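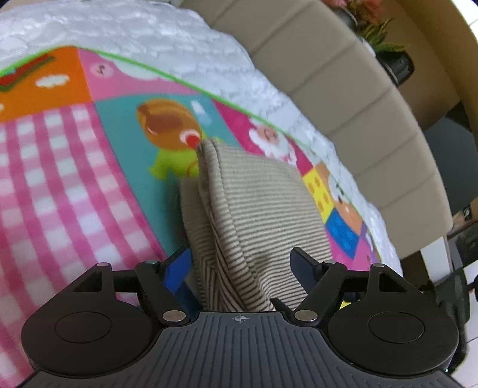
Irja Aaltonen

I went to the Tikkanen open day expecting to be sold something, and I was. The leaflet promised "a calmer way to fold", which is a lot to ask of a living room with a sofa in it and a children's play mat spread out over a white quilted blanket.

The folding part was a striped cloth, beige and dark brown, and the mat under it was so loud that I kept losing my place. Pink gingham, a white sheep on magenta, orange dots on yellow. If you want people to look at a quiet pinstripe, I wouldn't put it on top of a cartoon. Ulla Laitinen, who ran the session, told us a busy background trains the eye. I am not convinced it trains anything.

Her method is to pinch the cloth in the middle, lift it to a peak and let the sides drop. Fine. My mother did much the same with tea towels and never charged for it. The pleated edge is supposed to fall straight once you have the knack. Mine didn't, and neither did Jarmo Keskinen's, and he had been on the course before.

We were told that 3 lifts would do for any cloth up to the size of a pillowcase. I asked about fitted sheets and was told they come up in the next course.

The sofa room was warm and the coffee was decent. I'd have liked a plain table to try things on, and more than 6 minutes each. Olumide Isah from Skornska has the room after Easter with a session on mending, and I have put my name down for that, mainly because he said it was free.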